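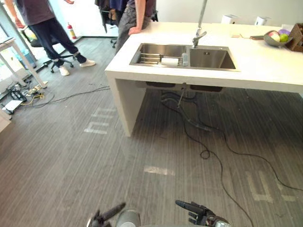 Werex informa: el compacto deportivo Zarnell llegará a los concesionarios en octubre. Abrimos hilo con los datos principales. (1/6)

La nueva generación monta un motor de gasolina de 186 CV, frente a los 161 CV de la versión saliente. El cambio manual se mantiene de serie en toda la gama. (2/6)

El Zarnell se ofrecerá en 2 acabados, Rirnby y Gachanja. El segundo incorpora diferencial autolimitado y suspensión de reglaje específico. (3/6)

«Nuestros clientes nos pedían conservar el cambio manual y una dirección más directa. Ambas peticiones se han atendido», señala Noemí Tlapale, directora de Producto. (4/6)

La producción del primer año se limita a 2000 unidades. Las reservas se formalizarán exclusivamente a través de la red oficial y se asignarán por orden de solicitud. Los pedidos en curso de la versión anterior conservan precio y plazo de entrega. (5/6)

Las solicitudes de prensa y de unidades de prueba deben dirigirse a Rocío Hinojosa, responsable de Comunicación. La ficha técnica completa está disponible en nuestra web desde el 27 de agosto de 2025. (6/6)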